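Jobs > Part time > Cleaning and setup

Bench tidier wanted, Kassa workshop, 2 evenings a week

We need someone to clear down and reset the work tables at Kassa after classes. Thursday is the busy one, other evening to be agreed. Start 5.30pm, done by 8 usually. Would suit student or anyone local who likes things put back where they live.

What it involves: brushing down the tables, wiping, sorting the bits left behind. Changing the brown paper when it gets tatty and re-doing the tape lines - straight please, people work to them. Coiling cables and getting them back on the shelves. Floor swept, bins out. Cloths taken home to wash if you have a machine, we pay for the powder.

No experience needed, we'll show you. Must be ok on your feet and able to lift a full roll of paper. Gloves and brushes provded, bring your own apron.
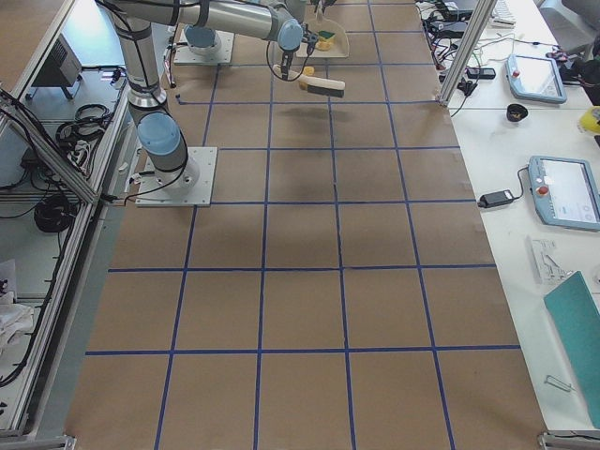

Page last changed: July

Blue tape marks out the squares, brush and dustpan stay with the table, sponge goes in the dustpan. Same on every table so you only learn it once.

To apply, a few lines to Manee Mahawong or Obsa Weldu at the front desk, saying which evenings you can do. No CV neccessary. Trial shift is paid.

Contact us | © Kassa Workshop | Back to top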